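Two hands, one sink

I've spent most of the week on the hand comparison I promised back in July. Amrit Fortin wanted to know if the Modcombe hand, with all its fingers, is worth the extra setup over the plain two-finger Ollel gripper for kitchen jobs. All of it is in simulation so far, on the marble counter with the sink let into it.

The job is simple to write down. Reach into the basin, pick something up, put it on a plate. I gave each hand 600 tries with the same arm and the same controller, and let them run overnight.

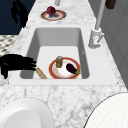 The Modcombe did better on long things lying flat and worse on anything short and upright. Its fingers need room to close and the basin walls take that room away. I lost 55 runs to the wrist touching the rim before I moved the arm base back a bit. The Ollel had no such trouble, but it let go of heavy things on the way up.

Lucie Tremblay thinks my friction values are too low. She may be right - I took them from an old file of Lesia's and never checked them. 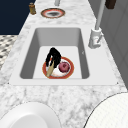 Camera height is the next thing to sort out. I have it looking down the length of the counter, over the sink to the second plate at the far end, and from there the depth readings on the far plate are noisy. Moving it up should help, and Sheldon has a mount model I can borrow.

I'll rerun both hands with new friction numbers once that's done.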